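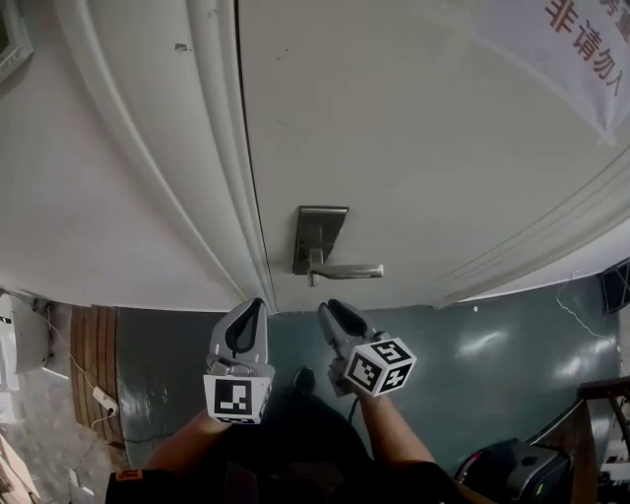
White door with a lever handle, a few dark scuffs and a paper sign stuck up.

We use cookies to improve your experience on this site. Accept | Manage settings

Filed under: Repairs & Upkeep > Doors and Handles

2023-06-20 | By Margaux Moulin

How to tidy up a scuffed white door and its lever handle

White doors in shared hallways cop a lot. Shoes, trolleys and keys leave dark marks, tape goes brittle, and the handle ends up grubby well before the paint does. I did 11 doors on one floor of the Clotlow building in February, and most of them needed a good clean and a screwdriver, with paint only at the very end.

You will need a bucket of warm water, mild dish soap, two microfibre cloths, a melamine sponge, a plastic scraper, a hair dryer, a screwdriver or hex key to suit your handle, and a small pot of touch-up paint in the door colour.

Step 1. Take down the signs
Warm each strip of tape with the hair dryer on low, then peel it back slowly, flat against the door. If you pull straight out you can lift the paint. Keep any sign that is going back up somewhere flat. Rub leftover glue with a little eucalyptus oil on a cloth and wash it off with soapy water.

Step 2. Wash from the bottom up
Dirty water running down a dry door leaves streaks that are hard to shift. Start at the bottom, work up, then rinse from the top down. Do the door frame as well, including the grooves in the moulding. If the floor is painted and glossy, put an old towel down first – soapy drips make it slippery.

Step 3. Work on the scuffs
Dampen the melamine sponge and rub lightly. It is a fine abrasive, so test it low down near the hinge side. On gloss paint it can leave a dull patch. If the mark is a chip, leave it for step 5. 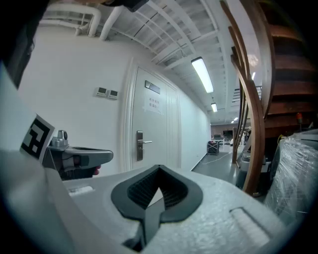

Step 4. Clean and tighten the handle
Wipe the lever and the tall plate behind it with soapy water, following the grain if the metal is brushed. Dry it straight away. Then hold the lever and wiggle it. If the plate moves, nip up the fixing screws a little at a time, top and bottom in turn. If only the lever moves, look underneath for a grub screw. Stop as soon as the play is gone – overtightening can make the latch bind.

Step 5. Touch up the chips
Feather the edge of the chip with 1,000 grit wet-and-dry paper, wipe it clean and let it dry. Dab on a thin coat with a small artist's brush. Two thin coats look better than one thick one. Leave the door open until the paint is dry to the touch.

Step 6. Put the signs back
Wait a week if you have painted anywhere near them. Use a removable tape on the corners and press it down with a cloth.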